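Dec 25, 2021
Clullbridge workshop, snack corner

Yes, I know what day it is. The heating was on anyway and I wanted to get the fridge business settled before the Murkia people come back and fill it up again.

Started with a full clear-out. The shelves had that sticky ring thing going on from the Urura syrup (the bottle with the bad cap, we've had it since August and I'm finally throwing it out). Wiped the lot down, put two of the shelves back one notch lower so the tall bottles can stand up — they were lying on their sides before and I'm pretty sure one of them was the leak. Door seal got the warm water treatment. 30 minutes for the whole job, not counting the time I spent looking for the other sponge.

Then fruit plates. I'm still a fan of the plain white ones! They stack, they don't slide on the shelf, and strawberries look great on them. Left the green tops on this time, which is less fuss for me and gives people something to hold.

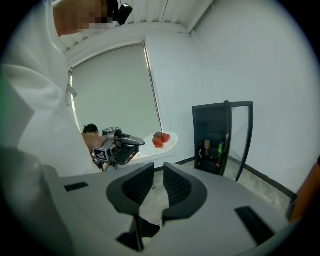 Strawberry plate by the small fridge, door open, blind down.

Kouris box is down to 2 plates with no chips, so we need more. The last order came to 151 with shipping and I'd like to beat that, maybe by skipping the bowls, which only ever get used for screws.

Also to do: the fridge door swings wide and I keep walking into it. Could we swap the hinge side? I looked for the screws at the top and couldn't find any, might be under a cap. Try again with the small flat driver.

Fridge thermometer still missing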